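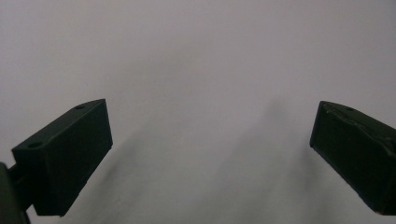
Drudidel sensors on the Urnlow crossing, anyone else following this?

kestrelpost
Started 7:40 am

So the city put up the notice for the flood alert thing. Radar level sensors under the Urnlow road bridge and the footbridge by the old mill, plus an automated system (Drudidel) that reads the levels and drops the barriers by itself when the water gets too high. No person in the loop unless it flags an error. Goes live in March.

3761 households in the alert zone according to the notice. We're one of them. Got the letter, got the text sign up code, code doesn't work.

Anyone know who you call if the barrier comes down and you're on the wrong side of it? Letter doesn't say.

mudflap_80

Code didn't work for me either. Try it in all caps, no dash. Worked second go.

No idea on the barrier. I'd guess the regular non emergency line.

slowlane

Good. About time. Every single winter somebody drives into that dip and the fire crew has to go get them. I've watched it happen from my kitchen. If a computer drops the gate 8 minutes sooner than a guy in a truck can get there then fine by me

tin_roof_derese

We've had the same system in Derese since last fall. It's ok. Not great. Barriers came down 11 times over the winter and I'd say most of those were right. A couple were at night with the road bone dry, the second time there was a big mat of branches stuck under the sensor and it read that as water. Took them till lunchtime to come lift it.

Texts are useful tho. You get one at amber and another one at red.

kestrelpost

Till lunchtime?? my mother in law is on dialysis, we cross that bridge three mornings a week. The long way around through Drallau is a whole different trip

slowlane

It's a detour. Leave earlier.

kestrelpost

Leave earlier than what. I don't know it's shut till I get there, thats the whole point of the question

mudflap_80

Easy you two.

tin_roof, do you get the amber text early enough to do anything with it?

tin_roof_derese

Depends. When the river comes up slow, yes, hours. The debris one, no, it went straight to red. After people complained they changed it so it needs two sensors to agree before it drops. Ask if Urnlow is getting two per bridge. We only had one to start with and that was the problem really.

gradedgravel

Notice says one at the road bridge, one at the footbridge. So one each. Page 2.

I do road work for a living (not for the city) and I'd worry more about the barrier than the sensor. Cheap arm, gets hit by a truck, stuck down or stuck up. Who's checking it? Used to be the river crew went out and looked. Now they look at a screen in Drallau.

slowlane

The river crew was two people covering the whole county. They weren't looking at anything.

gradedgravel

They were looking more than you think. They knew that dip floods from the field side first, way before the river gets up. Sensor under the bridge won't see that at all.

slowlane

Ok that I didn't know. Field side is true, come to think of it, it was like that last year. Water came over from the left by the gate.

pennywhistle2

Has anybody asked about the cameras? There's a line in there about "visual confirmation." So is that a camera on the road or on the river. I'm not against it, just want to know if it's pointed at my driveway and how long they keep it

mudflap_80

80 days I think? Might be mixing that up with the parking cameras. Don't quote me

pennywhistle2

Kinda want to quote somebody on it lol. Will email.

kestrelpost

Update, all caps worked, thanks. Signed up.

Called the number on the letter too, on hold forever, then a nice lady said there's a form for medical access and they can put you on a list so somebody phones you when it goes to amber. Form isn't online yet. She's mailing it. Asked her about two sensors and the field side and she wrote it down, said she'd pass it on to engineering.

tin_roof_derese

Do the form. My neighbor is on the list here and they did call her, both times it mattered.

gradedgravel

Comment period's still open by the way, link is at the bottom of the notice. I put in the field side thing. If a few more of you put it in they might move a sensor.

slowlane

Putting mine in tonight. Still think it's a good system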